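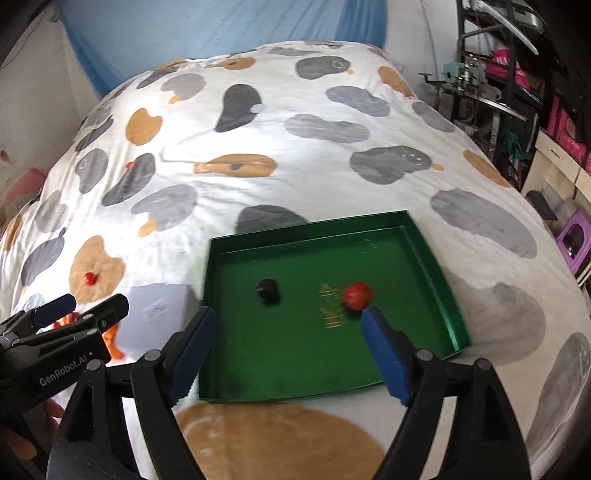
Hand-held grippers at a green metal tray, home sorting build.

Call for Participants: Home Gripper Build, Pleltik Shared Workshop

Pleltik Shared Workshop invites applications from adults who wish to take part in the second stage of its home gripper build. The project is concerned with the handling of small round objects by two-finger grippers, and with the construction of a bench-top arm that can be assembled and kept in an ordinary dwelling. Places are open to members and non-members alike.

Background

The first stage was led by Ji-hoon Won and dealt with hand-held operation only. Participants worked at home, using whatever bed, table or floor they had available, and recorded short sorting and placing tasks. The recordings amounted to 238 usable sessions. They are held by the workshop and will be made available to those accepted for the second stage.

The second stage will run from July and will be supervised by Shahzad Lodhi. It has two strands. The first continues the hand-held work with softer and less regular objects. The second, known within the workshop as Jallach, covers the building of the arm itself, including the base, the wrist mount and the wiring. Applicants should state which strand they prefer. It may not be possible to meet every preference.

What participants will do

Participants in the hand-held strand will complete sessions of 90 minutes each at home or in the workshop's upper room. A session consists of moving small items into, out of and within a shallow tray, and keeping a written note of drops, slips and damage to the items. Fruit, beads and balls are all acceptable. Items should be small enough to sit between the finger pads without force.
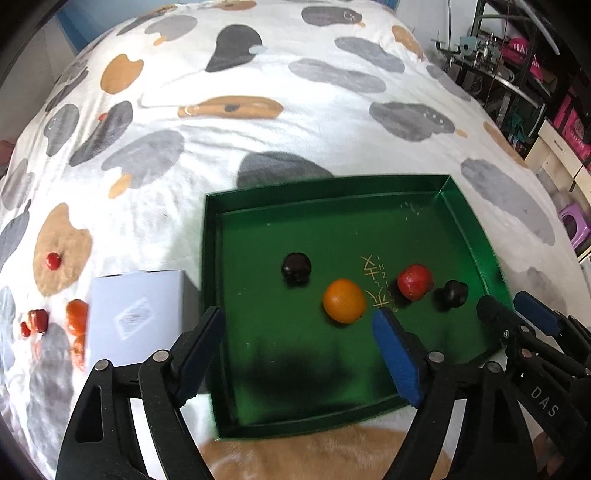
Tray work with fruit-like balls. The finger pads are faced with blue foam.

Participants in the Jallach strand will attend the workshop in person on one evening a week, from 6.30 pm. They will cut, drill and fit parts under supervision and will be expected to finish one complete sub-assembly by the end of the stage. Written drawings will be supplied. Changes to the drawings are welcome but must be agreed with the supervisor before any material is cut.

Who may apply

Applicants must be aged 18 or over. No qualification in engineering is required for the hand-held strand. For the Jallach strand, applicants should be able to use a pillar drill and a soldering iron safely, or be willing to complete the workshop's induction beforehand. Persons who have limited grip strength, or who usually work with the left hand, are particularly encouraged to come forward, as both groups were under-represented in the first stage.

Equipment and expenses

Grippers and trays will be lent on signature and must be returned in working order. Replacement foam may be collected from the stores cupboard. Travel within Prundasia will be repaid on production of a ticket. There is no fee for taking part and no payment is offered.

Recordings and privacy

Recordings made at home may show furniture and personal belongings. Participants may review their own recordings and withdraw any of them before the stage closes. Other members of the household should be told when recording is in progress.

How to apply

Applications should be made in writing to the Project Desk, Pleltik Shared Workshop, Xue Building, Room 318, Prundasia. Please give your name, preferred strand, the hours at which you are normally free and a short account of any things you have built or repaired. Forms are also available at the front desk. Late applications will be placed on a reserve list.

Enquiries about the hand-held strand may be addressed to Ji-hoon Won and those about the arm to Shahzad Lodhi, both at the above address.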